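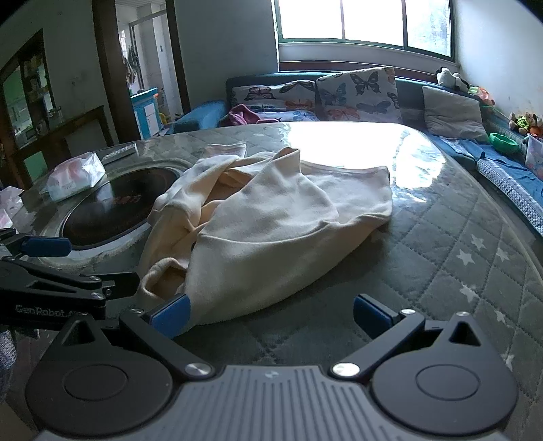 The Staladard Plug-In Energy Logger

I sell a lot of little boxes with blinking lights, and this is the one I keep going back to. I've had two of my own for years (one lives behind the fridge, the other gets lent out and comes home eventually), and when people ask me where to start with cutting the power bill in a small public building, I tell them to start with this.

It's a meter that sits between the wall outlet and whatever you plug in. It takes a reading every 5 minutes and keeps it, so you can leave it on a vending machine for a couple of weeks and come back to the whole story. Nights, lunch hours, the long weekend when the building was locked and the drinks were being chilled for no one. You pull the readings off with a USB cable and they open in any spreadsheet. No app and no account!

What it's good for

Anything with a regular plug. Copiers, space heaters, water coolers, projectors, fish tanks, the ancient freezer in the staff kitchen. I had mine on a dehumidifier in the basement of the Sendalwood branch library last June and found it drew 390 watts all day and all night, with the dial turned up to full. We turned the dial down and put it on a timer. Cost us a timer.

What it's not good for

Hard-wired stuff. Your rooftop unit, your water heater, the parking lot lights. For those you want the clamp version from Bomholm, and you want an electrician to put it on. Please don't email me asking if you can do it yourself. It also isn't a billing meter, so don't go charging your tenants off it.

What you get

Logger, 117 dollars
USB cable
Printed quick guide (I rewrote it, the factory one was rough going)
Sheet of stickers that say PLEASE DO NOT UNPLUG

Use the stickers. The first one I ever put out at a school got unplugged on day one for a phone charger, and I came back to a very flat graph.

Setting it up

Plug it in and hold the side button until the light goes green. Set the clock. Plug your machine into the front. Write down what it's on and which room, because after you've done a few of these they all look alike in the spreadsheet, trust me. Then walk away and leave it for at least one full week, two if the building is used differently from one week to the next.

Don't run it through a power strip if you can help it. You'll get one lump number for everything on the strip, and then you're guessing.

Questions I get a lot

Does it lose its readings in a power cut? No, they stay put. The clock does reset, though, so check it afterward.

Can I rent one? Yep, by the month. Write to Vasco Cordeiro on our front desk and he'll tell you what's on the shelf.

Will it work outdoors? No. Indoors and dry only.

Is the Dimitriou one better? It has a nicer screen and it's quicker to read standing up. It also holds a lot less data. If you only want spot checks, get that one, we carry both.

Bulk orders go through Panagiotis Kontogiannis, and he can do purchase orders for school districts and city departments. Returns are fine within a month as long as the cable's in the box.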